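Print this page | E-mail this page

This site uses cookies to remember your settings. By continuing to browse, you accept their use. Accept | Learn more

Student Project Reports

Water Use in Shared Student Kitchens: A Study of Three Residence Halls

Prepared by Tiago Garcia, Department of Environmental Studies, August 2022
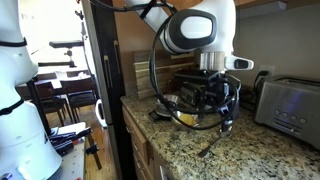 Abstract

The purpose of this project was to determine how much water is used in the shared kitchens of three residence halls, and to find out which kitchen habits account for most of that use. Meter readings were combined with a written survey of residents. Dishwashing by hand under a running tap was found to be the largest single use in all three halls. Cooking itself accounted for a small share. The report recommends changes to kitchen fittings and to the information given to new residents.

1. Background

The university operates three residence halls in which students prepare their own meals: Ballumance, Skulness and Melleck. Each hall has shared kitchens on every floor. Water for the halls is billed to the Housing Office as a single amount, and residents do not see what they use. Earlier student projects have dealt with showers and laundry, but the kitchens had not been studied separately.

Kitchen water is of interest for two reasons. A large part of it is heated, so that savings in water are also savings in energy. It is also shared, and residents who wash dishes together or one after another may use very different amounts for the same quantity of dishes.

2. Method

The Housing Office agreed to the installation of temporary flow meters on the kitchen supply lines in each hall. Separate meters were placed on the hot and cold lines. Readings were taken each morning during the spring term and entered in a shared spreadsheet. The meters remained in place until the end of term, with the exception of one cold line in Skulness, where the meter was removed early to allow for a pipe repair. The missing readings were left blank and were not estimated.

A survey was distributed to residents by e-mail and on paper. It asked how often they cooked, how they washed dishes, whether they used a basin or plug, and whether they rinsed dishes after washing. Of the surveys distributed, 589 were returned complete. Incomplete surveys were set aside and play no part in the results below.

In addition, a small washing trial was carried out in the Sikora Building teaching kitchen. Participants were asked to wash the same set of plates, pans and utensils in the way they would at home. The water used was read from the meter before and after each wash. Participants were told the purpose of the trial only after they had finished, in order to avoid influencing their habits.

3. Results

3.1 Meter readings

Use was highest in the early evening in all three halls, with a smaller peak late at night in Melleck. Weekend use was more evenly spread through the day. Hot water made up the greater part of the total in Ballumance and Melleck. In Skulness the two were closer together, but this result should be read with care in view of the missing cold line readings.

Ballumance, which was last renovated in 2000, has the oldest taps of the three halls. Its kitchens also had the highest use per resident. The taps there have no aerators, and two of them could not be fully closed during the first part of the study. These were reported to Housing and repaired, and use on the affected floor fell in the following readings.

3.2 Survey

Almost 80 percent of respondents stated that they usually wash dishes under a running tap. The most common reason given was that the sink was already occupied by other people's dishes. The second was that the plug was missing. Respondents who owned a washing basin were much more likely to wash in standing water, and several commented that they had brought the basin from home for that purpose.

Respondents were also asked to guess which kitchen activity used the most water. Many chose boiling pasta or rice. The meter readings do not support this view, as use during cooking periods was low until dishwashing began.

3.3 Washing trial

The trial showed wide differences between participants. The lowest use was recorded by a participant who scraped all items first, washed in a half-filled basin and rinsed once at the end. The highest was recorded by a participant who left the tap open throughout, including while scrubbing a pan. Time spent washing was not closely related to the amount of water used.

4. Discussion

The results suggest that equipment and crowding are at least as important as personal attitude. A number of residents who described themselves as careful with water nevertheless washed under a running tap because the sink did not allow for anything else. Posters asking residents to save water, which are already displayed in Skulness, are unlikely to change this on their own.

The study has limits. The meters recorded whole kitchens and could not separate one sink from another. The survey relied on residents' own accounts of their habits. The washing trial took place in a teaching kitchen with good taps and ample counter space, and conditions in the halls are less favorable. The readings cover a single term.

5. Recommendations

It is recommended that the Housing Office:

- fit aerators to all kitchen taps in Ballumance when maintenance is next scheduled;
- supply each shared kitchen with 2 washing basins and replace missing plugs at the start of each term;
- include a short section on dishwashing in the guide for new residents;
- display the monthly water use of each hall where residents can see it.

A further project could repeat the readings after the basins have been supplied. The spreadsheet and the blank survey form have been deposited with the department office and may be used by other students on request.

Acknowledgments

The author thanks the Housing Office for access to the supply lines and the residents of the three halls for completing the survey. The meters were returned in July.

Print this page | E-mail this page

Related reports

Shower Length and Hot Water Demand in Melleck Hall
Food Waste Collection on Campus: First-Year Results
Laundry Room Energy Use in Ballumance and Skulness
Rainwater Storage for the Sikora Building Garden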